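Comparing gripper fingers in simulation before you print them

Oct 19, 2019

If you've read my older posts you know I have a drawer full of 3D printed fingers that were wrong in one way or another. Too short, too fat, tip too pointy, whatever. Back in August I finally got tired of the waiting and the sanding and started trying finger shapes in the simulator first, with a camera fixed to the wrist. It's saved me a lot of filament, and a few people have asked how I set it up, so I'm writing it down.

I use Simov for the simulation, but you can do this in pretty much any package that renders a camera and lets you load your own meshes. Menu names will be different. You'll need a model of your gripper mount, two or more finger meshes you want to compare, and one free evening.

Step 1: Get the mount right

Load the mount with no finger on it and check the scale. My first import came in way too big because the file was in millimeters and the simulator wanted meters. If the mount swallows your whole table, that's your problem!

Then set the origin of the mount where the finger bolts on. Do this now. I skipped it once and had to fix every finger by hand afterward, and I was in a terrible mood by the end.

Step 2: Put the camera on the wrist

Attach the camera to the same link as the mount, looking straight down past the finger. I set the field of view at 60 degrees. Wider than that and you see more table, but the tip gets small and it's hard to judge where it is. Emmanuel Minja, who I share a bench with, likes his much narrower. We've argued over it plenty and we're both still using our own settings.

Leave a little of the mount showing at the bottom of the view. When you swap fingers you want something that stays put, so you can tell if the new one went in crooked.

Step 3: Load the first finger and lower it

I call my two candidates Bovby (long, slim, rounded tip) and Dijkstra (short, with a flat pad). Start with the longer one so you don't drive it through the table later. Bring the arm down in small steps and stop a bit above the surface.

What you're watching for is the dark sliver of shadow at the end of the tip. With a single camera it's the best height clue you've got, so keep shadows turned on even if it slows things down. I also like a wood texture for the table. On a plain gray one I lose all sense of distance.

With Bovby on, my wrist view looks like this:
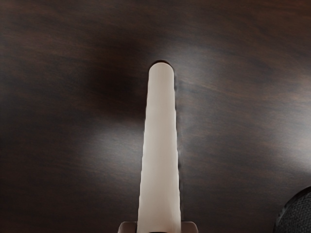 Step 4: Check the outline

Zoom in on the sides of the finger. Mine has a jagged edge on the right and goes a bit wavy lower down on the left. Before you blame the mesh, turn up the anti-aliasing and render again. If the edge cleans up, it was the renderer. If it doesn't, go back to your CAD program and export with a finer mesh.

Also look at how much table the finger hides. A long pale finger up the middle of the view covers a good strip of it, and a small part can disappear behind there completely. Tapering helps some. Moving the camera off to one side helps more, but then you have to redo your calibration, so I'd try the taper first.

Step 5: Play with the lights

Glare and dark patches on the tabletop will mess with any vision code you run later, and it's better to find out now. I move one light at a time and save a render for each position. If your tip detector loses a pale finger next to a pale reflection, try a darker finger color before you start rewriting code.

Step 6: Swap and repeat

Save the arm pose, hide the first finger, load the second, and go back to the exact same pose. Then run the same pick routine with each. I do 200 tries per finger and let it go overnight, and I write down misses and drops separately. Change one thing between runs and only one. I know everybody says that, and I still forget.

My short finger needed a lower approach height, so I had to edit the routine by about 3 centimeters before the numbers meant anything. Check yours too.

I'm printing Bovby this week and will post how the real one does. If you try this with a different gripper, leave your settings in the comments, especially the camera offset - I'm still fiddling with mine.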